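Sisutine arbitration

The Sisutine arbitration was a commercial dispute between the pipeline operator Standau and the engineering contractor Kamath over responsibility for a rupture on the Sisutine crude oil line. The proceedings concerned the meaning of the indemnity clauses in the construction contract and the division of cleanup costs between the two companies.

Background

Standau hired Kamath to replace an aging section of the line where it crosses the Flostivon wetlands. The new section was 56 kilometers long and was laid in a shallow trench with block valves at each end. Kamath was responsible for welding and coating, while Standau kept control of route selection and pressure testing. The rupture occurred in October, eight months after the section entered service, and released 749 cubic meters of crude oil before the upstream valve was closed. 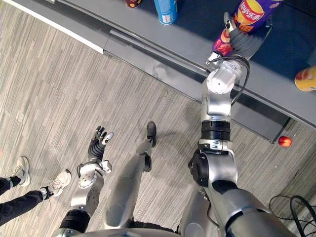

Technical evidence at the hearing centered on a girth weld near the southern valve. Sivaprasad Nambiar, a metallurgist retained by Kamath, attributed the failure to ground movement and argued that the route had been chosen without an adequate soil survey. Standau's experts pointed to gaps in the coating at the weld. Much of the argument turned on whether an inspection device could have examined the full circumference of the pipe. The panel heard lengthy testimony on this point.

Award

The panel, chaired by Torbjørn Ljungberg, found that both companies had breached their obligations. Kamath was held liable for the coating defects and Standau for the delay in closing the valve. Cleanup costs were divided equally, and claims for lost revenue were dismissed.

Aftermath

Standau later lowered the operating pressure on the section and added a third block valve. Landowners in the Flostivon district, who were not parties to the arbitration, filed 400 separate claims for damage to grazing land and wells. Most were settled before trial.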